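I've been using Plorel for one full spring selling season now, so I reckon I can finally say something useful about it. If you haven't come across it, it's a sales tracker for people buying or selling a house. You pick your suburbs, it pulls in the listings and sold prices, and once a week it emails you a little report. Mine covers Kudstead and the streets over towards Jendley.

I started on the free plan, which lets you follow 4 suburbs. Plenty for me! My neighbour Jianguo Cheng has the paid one because he's looking at units as well, and he let me have a good poke around in it (thanks Jianguo, I owe you a coffee). The main extra is the history chart, going back through every recorded sale on a street. I spent far too long on that, looking up what everybody on our hill paid for their place.

The good bits first. Sold prices turn up quickly, usually before the agent's board comes down. The map is easy on a phone, and you can draw your own boundary with your finger, so I cut out the bit near the highway that always drags the median down. You can also keep notes and photos under each address, and they stay put when the listing disappears.

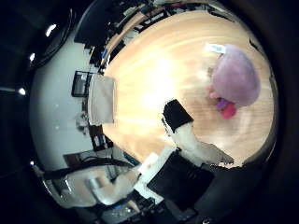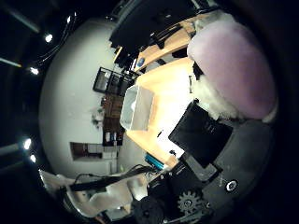
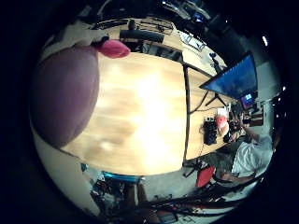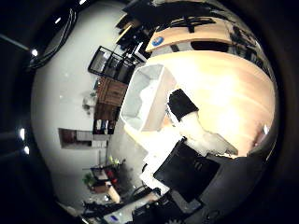

Light wooden tabletop, all four photos.

Now the grumbles. The price estimates are all over the shop. It had our place jumping up and down every week through October, with nothing on the street selling at all. I rang Eugeniusz Nowakowski, the agent who sold my mum's house, and he said he'd never set a reserve off a number like that. Fair enough. Treat it as a bit of fun and go by the real sales.

Search is fussy too. Type the full postcode or you'll get some other Kudstead on the far side of the country. And the filter for land size only goes up in steps of 500 square metres, so my dream block of 2501 gets lumped in with the hobby farms.

I did try Qin before this, and it's the prettier of the two, with lovely colours and big photos. But it kept showing me places that were already under offer, and after driving out to one of those I'd had enough.

So it's 4 stars from me. I'm staying on the free plan until we're serious about listing, and then I'll probably pay for the month or two we need it. If they add an alert for price drops I'll come back and update this.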